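Flasness Two-Arm Grocery Kit -- data card and quick notes

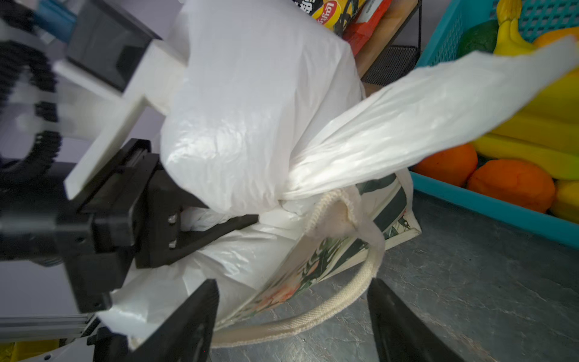 Issue 11, page 59

What this is

We've been running the Flasness kit on bag and grocery work since August, and this card goes with the recordings we made on it. The set is called Warnura. It holds 463 episodes, all from the wrist camera views, and 200 of them involve a soft bag of some kind. Those are the ones we're most excited about!

Why bags

Anybody who has tried to get an arm to hold open a crumpled plastic bag knows the feeling. The handles twist, the sides fold over, and the glossy creases throw highlights right where you want a clean edge. One arm clamping a fold of white plastic while the other comes in with rubbery fingertips is the kind of view you'll find all through the bag episodes. We also like the mix with a printed canvas tote -- thick rope handles are a whole different problem from thin plastic ones, and having both in one pile is great practice for a grasp planner.

Props

- white plastic bag
- leaf-print canvas tote with cream rope handles
- teal plastic basket of toy fruit (avocado, bananas, oranges, lemon)
- packaged goods in a black wire mesh rack, Lay's chips among them

What we liked about the kit

The 3D-printed gripper bracket is easy to reprint, and swapping fingertips takes a minute or two. Setup on the Thambiah controller was painless. Calibration held up much better than we expected over long sessions.

What could be better

The manual skips cable routing completely. Leave slack in the chain before you tighten anything. Wrist views also get crowded when both grippers work the same bag, so expect plenty of occlusion.

Layout

episodes/ one folder per run
labels/ grasp start and end, bag or no bag
splits/ train and test lists

Loading

Use the Draltitach reader, version 2 or later. Older versions will open the files but drop the labels without a warning.

Known gaps

Toy fruit only, no real produce yet. No paper bags.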